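4.2 Sorting on the bed

Households in the Galindo sample own closets, chairs and hooks, yet laundry goes to the bed. Of 158 sessions, only 25 reached a drawer without a stop on the mattress. Ocampo calls this the staging layer — a generous name for a heap. Dark outerwear was usually left until last, bunched up, while smaller items were folded around it with great tact.

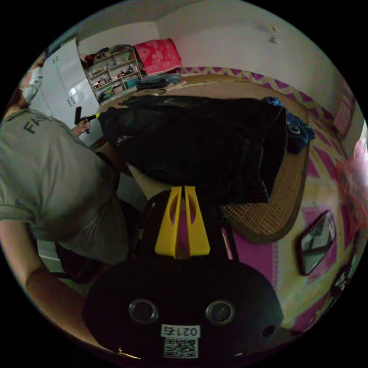 Figure 2. A black garment and a crumpled blue cloth on a bed.

Participants called such heaps "nearly done." We coded them as unsorted.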